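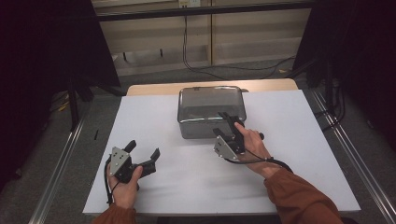 Before the first episode of the day is recorded in the Narkora cell, there is a good half hour of fiddling, and I have come to think it is the best half hour of the lot. Screws get nipped up. Cables get chased along the carpet. Fingers, the black sort, get opened and shut until they feel the same on the left as they do on the right.

Narkora is the name the team at Prarero gave to their handling station, a table in a curtained bay where people do small everyday jobs using a pair of hand-held grippers. You squeeze a trigger with your index finger and two fingers at the far end close. The movements are recorded and later used to teach a robot the same jobs. I had expected the robot to be the exciting bit. Then I spent a morning watching the station being put in order and got completely hooked on the grippers instead!

They are lovely things to hold, a little front-heavy, with a triangular metal plate bolted to the face of each body. The plate is the first stop on the morning round. If it shifts at all, everything recorded afterwards is slightly out, so the bolts are tried by hand with a short key and marked with a line of paint pen. A broken line means a bolt has turned. The paint idea came from the bicycle world, I was told, and it has saved the team from at least one lost week.

Next come the fingers. Each gripper is opened to its full width against a slotted gauge, closed on a strip of card, and opened again. The card should come out with a bit of a tug. If it slides free, the pads are worn and need changing, a job of five minutes with a fresh pair and a dab of cleaner. The pads last longer than I would have guessed. The left gripper had done 1428 episodes on its set when I visited, the right only 181, after an unlucky morning with a metal ruler.

The triggers are fussier. Dust gets in behind them and the return spring goes lazy, so that the fingers hang back a moment after you let go. You feel it before you see it. The cure is to take off the rear cover, brush out the channel and put everything back without losing the spring, which is tiny and has a great fondness for grey carpet. There is a magnet on a stick kept in the drawer for precisely this.

And then the cables. Each gripper trails a black one, and the way it leaves the hand matters hugely. Too tight and it pulls at your wrist when you reach for the back of the table, too slack and it sweeps whatever you are working on to the floor. The team leave a loop that can run past the wrist with the arm stretched out, and they check it standing up, in the position the work is done in. Nullen, the small firm that makes up their leads, supplies them 130 centimetres longer than the first batch, and that extra length has ended most of the snagging.

With the hardware sorted, a white board goes down on the wooden tabletop and a clear lidded box is set towards the back. I love this part. See-through plastic is a rotten thing to grip with two stiff fingers: the corners are rounded, the lid gives you very little to get hold of, and it is surprisingly hard to judge where the edge is when you can see straight through it. A gripper with a worn pad or a sluggish spring will show itself on that box within a couple of tries. The trial set is 46 tries long, shared between both hands, and the station isn't signed off until it has been run.

I had a go, naturally. My first approach was far too steep and I nudged the box off its spot with the outside of a fingertip. Come in low from the front, I was told, fingers open, and let the other hand wait over the board until it is wanted. On the fourth attempt I had it, and I may have cheered.

The logbook is a proper paper one, made by Keskin, with squared pages and a bent cover. The entry for 18 October 2022 reads: "Both plates tight. Right trigger brushed out. Left cable loop let out a touch. Box fine. Order pads."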